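Arm for hire: a month with the Nullcombe table robot

The box came in August, at half past seven in the morning, and it took two of us to get it up the stairs. No ramp, no trolley in the package. Nullcombe will send a fitter if you pay extra. We didn't pay extra.

So. What you get for your money. One arm, one base, one gripper, a power lead that could be a metre longer, and a year of the Ernholm software that tells the thing what to do. The outright price is 3,000 pounds. You can also rent, at 409 a month with a minimum of three months, and that's the deal most people will look at first. I'd look at it hard. More on that further down.

The idea is simple enough. You put things on a table, you tell the arm where they should end up, and it puts them there. Tidying, sorting, packing a tray, clearing up after a craft session. Nullcombe sells it to day centres, small workshops, repair cafes, and to people at home who find reaching and gripping hard. Nothing to do with factories. The brochure says so four times.

Setting up

Manual says an hour. Took us most of an afternoon, and half of that was the base. It has to sit level or the software sulks, and our floor is not level. Folded card under one side fixed it in the end - not elegant, still there.

Then the table. The arm has to learn where the edges are, which you do by steering the gripper to each corner with a hand control about as nice to use as a telly remote from years back. Do it slowly. I rushed the far corner the first time and everything it put down after that was a hand's width out. Start again, tea, second go, fine.

Software next. Ernholm runs on a laptop or a tablet, and the tablet version is the better of the two, which is odd as it's the cheaper one. Big buttons. Plain words. You pick an object off the picture on the screen, drag it where you want it, press go. There's a voice option and I gave up on it after two days. It heard "cup" as "stop" so often that I began to think it was being careful on purpose.

What it's like to live with

Slow. Get that out of the way. A person clears a small table in the time it takes the arm to think about the first item. If you want speed, buy something else, or clear the table.

But it is steady, and it is quiet, and after a week I'd stopped watching it. That counts for a lot. The arm it replaced in our office, an Eide, made a noise like a dentist's and you couldn't hold a phone call in the same room. With this one I've had the radio on low and heard every word.

Hard things with a clear shape are easy for it. Cups, boxes, tins, a stapler. It comes down from above, closes, lifts, goes. Fruit is nearly as good once you've turned the grip down a notch - leave it on the default and your plums will suffer. Ours did.

Cloth is the weak spot. A tea towel folded flat, it gets about every other time. A tea towel dropped any old how, it pinches a bit of the top, lifts, and the rest slides off half way. Then it tries the same bit again. And again. Ernholm say a fix is comming in the next update, and they said that about the last one as well.

Thin flat stuff is poor too. Postcards, a ruler, anything it can't get its fingers round. It pushes them along the table like a cat.

Clutter, on the other hand, better than I expected. Leave things touching or half on top of each other and it works from the top down, most of the time without knocking the neighbours. The Eide would just stop and bleep.

The gripper question

You get the standard gripper in the price. There's a soft one, made by Porkia, for 467 pounds on top. I had both. The soft one is much better on fruit and a bit better on cloth, and worse on everything heavy. A full jar of jam slipped twice. If you're mostly dealing with food, get it. If not, save the money and put it towards the stand.

Ah, the stand. Not included, and the base is bulky, it needs a good bit of floor beside the table. Measure before you order. I mean really measure, with a tape, and leave room for a chair to get past. We had to move a bookcase.

Swapping grippers takes a minute and a small hex key. The key does come in the box. Tape it to something, you will lose it.

Help when it goes wrong

It went wrong once. Froze mid-reach at ten past four, red light on, no message on the tablet. Rang Nullcombe, got a human in under five minutes, was told to hold the off button longer than I had been. Worked. She rang back the next morning to check, which I hadn't asked for and was glad of.

The written help is less good. Several pages still show the old software, with buttons that aren't there any more. Search for "reset" and you get the returns policy.

Rent or buy

Do the sums. Rent for eight months and you've paid more than the thing costs. So renting makes sense for a trial, or a one-off project, and after that it's daft. Nullcombe will knock your first three months off the price if you decide to keep it, but you have to ask before the third month is up and it isn't on the website. Ask.

There is also a reconditioned model at 1,877 pounds, last year's arm with this year's software. Same reach, slightly slower, six months' warranty in place of two years. Stock comes and goes. If I were spending my own money I'd wait for one of those.

Would I have it back? For a day centre or a shared workshop, yes, with the soft gripper if there's food about. At home, only if you have the floor space and a lot of patience with tea towels. The courier comes for ours tommorow and the bookcase goes back where it was.
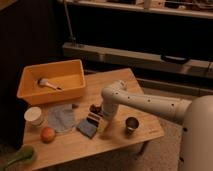 Can you rent the arm first and buy it later?

You can, and the first three months' rent comes off the price, as long as you ask Nullcombe before the third month ends.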